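Visit report: Prostach integration center, Vosolside
21 November 2021
Prepared for the equipment planning group, Flirkmont

Purpose of the visit

Flirkmont has one bench-top handling cell in the capital plan for the coming year. The request as drafted in October covers an arm, a parallel gripper, a table, guarding and commissioning. It has no line for simulation work. Prostach will not quote a fixed price without a simulation phase, so the visit was arranged to see what that phase consists of, what it costs, and which parts of it we could do ourselves.

Marlene Sutherland hosted. She runs application engineering at the Vosolside site and was our only contact for most of the day. The site has a demonstration hall, a small machine shop and an office floor where the simulation work is done. We spent less time in the hall than planned and more on the office floor.

Demonstration hall

Three cells were running. Two were palletizing cells and are not relevant to our request. The third was a pick-and-place cell with an electric parallel gripper, close to the configuration in our draft. Prostach quotes this gripper with two finger sets, one standard and one cut to the customer's part. Spare fingers are made in their own shop with a lead time of 12 working days. The standard set is held in stock.

Air supply was discussed. The electric gripper does not need it, so the compressor drop in our draft can come out unless maintenance wants it for cleaning. The line should be kept open until they answer.

Floor loading is not an issue for a cell of this size. Power is single phase. The controller cabinet needs clear access on the door side, and our proposed location next to the goods elevator does not allow for that as drawn.

Simulation office

Prostach builds a model of the customer's bench before any hardware is ordered. The software is sold under the name Kong and is licensed by the seat. Models are kept plain on purpose. Furniture is reduced to flat surfaces and boxes, lighting is uniform, and only surfaces the arm could reach or strike are given accurate dimensions. Sutherland's view is that customers pay too much attention to appearance and not enough to whether the table height in the model matches the table on the floor. 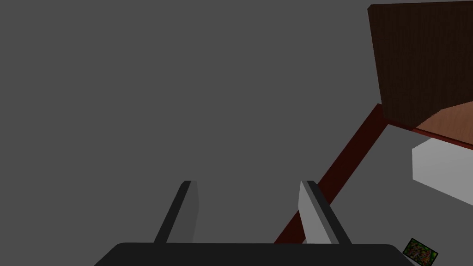

Several things are settled at this stage that we had expected to settle during commissioning. Finger length is the first. Clearance at raised edges and next to cabinets is checked with the gripper both open and closed, and the finger drawing is released to the shop only after that check. The second is the mounting position of the arm. The third is the viewpoint of any camera fixed near the gripper, including how much of the view the fingers themselves take up.

What the simulation does not settle is grip force, surface friction and cable routing. Those still need physical trials. Prostach includes one day of trials in the base quote and charges for further days. We should expect to need a second day, given the variation in our cartons.

The phase is priced in hours, and the allowance in a standard quote is 100 hours. Of the last 11 cells quoted from this site, two went over the allowance, both after the customer changed the table following model sign-off. Overruns are charged at the normal engineering rate. The sign-off form is two pages and lists every dimension the customer is responsible for. A blank copy is attached to the file version of this report.

Buying a seat ourselves

We asked about holding our own license. A seat costs 743 per month with a minimum term of one year, training not included. For a single cell this is hard to justify. It would make sense if the packing area follows in the second year, when the same model could be reused and layout changes checked in-house. Prostach will hand over the model files at the end of the project, but they open only in Kong. An export to a neutral format is possible for the geometry. Motion programs and collision settings are lost in the export.

Changes to the draft request

Add a simulation line at the full allowance.
Add one extra day of physical trials.
Add one spare set of custom fingers.
Mark the compressor drop as pending.
Move the controller cabinet or choose another location.
Leave the license out of this year's request and list it as an option for the second year.

Open points

Service response time was given verbally as next working day. It is not in the sample contract we were shown, and Sutherland will send the service schedule separately. Warranty starts at delivery in the sample contract. We asked for it to start at acceptance and have no answer yet.

Our bench drawing is out of date. The raised edge was added after it was made and the cabinet behind the bench is missing. Facilities needs to remeasure both before Prostach starts a model, and the quote will not be issued until they have the new drawing.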